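Moving from an apartment to a house in August, how far ahead do I really need to start?

Posted in Moving & Settling In

galladville_bound

Hi all! Long-time reader, first time posting. We're leaving our apartment in Domadbridge for a house out in Galladville (a yard! a driveway!) and closing is set for August. There are four of us plus a very old cat, and we've been in this place long enough that every closet has a closet's worth of stuff behind it.

My husband thinks we can pack it all in 2 weeks. I think he has forgotten the basement storage cage. We've had one quote from a mover for 3,000 dollars and I nearly fell off my chair, it's only an hour away! So I guess I'm asking two things. When did you start packing, and is it nuts to rent a truck and do it ourselves? Also, does anyone know if the elevator thing (reserving it with the building) is a big deal? Ours has one elevator and it is slow on a good day.

Thanks in advance, I'm losing sleep over cardboard.

bergeside

Two weeks is doable if you don't have jobs or children. We did the same kind of move, from a third-floor walkup out to Berge, and I started with the books and winter coats two months ahead. I'm so glad I did, because the last few days got eaten up by phone calls to the water company and a school form I had to send in twice.

Call your building about the elevator TODAY. August is when everybody's lease turns over, and ours only allowed one move at a time, ending at 4 p.m. sharp. They also wanted a deposit and a certificate from the mover. If you rent a truck yourself, ask what they want from you instead, since our manager had no idea and it took a while to sort out.

On the price, get more quotes. My first one was way higher than the one I ended up with, and the cheaper crew was lovely. Ask if stairs and the drive time are included. We paid 187 dollars extra for a "long carry" from the curb, which I'm still grumpy over.

And the cat! Shut the cat in the bathroom with a sign on the door, then set up one quiet room at the new house and leave it alone in there for a while. Mine lived behind the dryer until she decided she was ready.

boxes_and_more_boxes

just rent the truck. get a bigger one than you think. we used Jirum boxes and they held up ok but dont put books in the big ones

porchlight_mom

I'd go halfway: hire people for the furniture and take the small stuff yourselves in the car over a few trips, if you can get keys early enough. That's what we did and it cut our bill a lot (plus I got to wash out the kitchen cabinets before anything went into them, which I needed to do, believe me).

The kitchen is the room that will get you. I left it for last because we were still cooking, and I was up past midnight wrapping glasses in dish towels. Keep out one pot, one pan, a knife and a few plates, and pack the rest the week before. You'll eat a lot of spaghetti and it'll be fine.
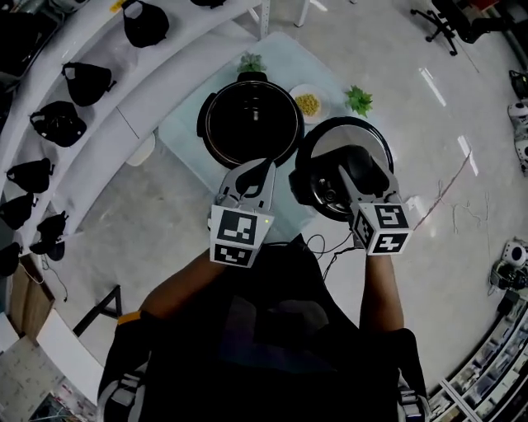

One round black pot on the table.

Other things I wish I'd done: measured the couch against the new front door, and put the shower curtain somewhere I could find it. First morning in the new house, 6 a.m., everyone needs a shower, and the curtain is in a box marked MISC. Write what's in the box on the side of it too, because you can't read the tops once they're stacked.

Good luck, and let us know how the basement cage goes!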